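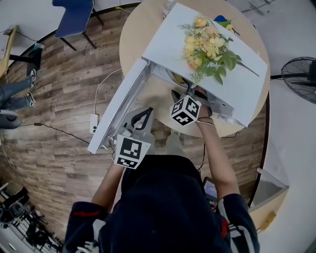 Box lid trial from the head camera, both hand-held grippers in use.

From: Plumbridge bench
To: gripper-users list
Date: 10 December 2020
Subject: Re: Marker cubes vs. wrist cameras on hand-held grippers

Borbély lab wrote:

> We are choosing between the Momura fingers and the straight ones that
> come with the Nokberg handles. Has anyone run both on boxes with flaps?
> Also, do the marker cubes stay in view of a head camera when the
> operator reaches across the table? We lost tracking a lot in July and
> went back to wrist cameras only.

We've run both sets. Same operator, same round table, same white box with the hinged lid, 300 trials on the Momura fingers and 200 on the straight ones before we ran out of time on the booking.

On flaps the curved Momura fingers are better. You can hook the tip under the edge of the lid and lift without closing the grip. With the straight fingers you have to pinch the edge, and on thin cardboard they slide off. On stems and other soft things I can't see much between them. The artificial flowers got dropped as often with one set as with the other.

As for tracking, the cube sits near the wrist on our left handle and it holds up well while the hand is close to the body. The right one is the problem when it goes to the far side of the table. At that reach the cube is smaller in the image and the tilt gets steep. Of the 300 Momura trials, 266 had both cubes tracked the whole way through. Most of the others lost the right cube for a moment when the fingers were inside the box. We fill short gaps from the IMU and throw out anything longer than 7 frames.

Two things that helped us:

Matte print for the markers. The glossy labels washed out under the ceiling lights.

Lock the head camera exposure before each batch. Auto exposure hunts when a white lid swings open, and the black squares go grey and soft at the edges.

I wouldn't drop the wrist cameras altogether. We keep them for the grasp itself and use the cubes for hand position. If you only have budget for one, it depends on whether you need the distance between the two hands. We do.

Can you tell me what size cubes you had in July, and whether they were on the handle or on the back of the glove? I can put our calibration files up on the list page if they're any use to you.

Plumbridge bench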